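Sotton record fair, 13 Jun 2023

Got in at opening, already a line. 48 dealers on two floors, same hall as April but they moved the jazz upstairs — good call, you can breathe up there. Entry was 3 bucks.

Went straight for the free jazz bins. Skilari had the best table by far, mostly small label stuff from the seventies, fair prices, sleeves a bit rough. Found the Ernetti quartet live LP I've been after for years. Side two has a skip. Bought it anyway.

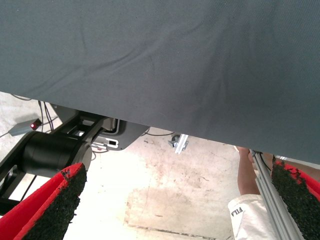
Downstairs is rock and soul, too crowded by noon. Sethi Records brought 3,000 singles, none of them sorted, so I gave up after two boxes. Somebody with more patience will do very well out of those. The listening station had one turntable working and a long wait for it, bring your own portable if you have one.

Organizers put the morning door at 1,541, wich felt about right from the stairs. Coffee ran out early.

Came home with five LPs and a box set of organ trios I have'nt opened yet. Next one is back in April — cash only again, and the ATM on the corner is still dead.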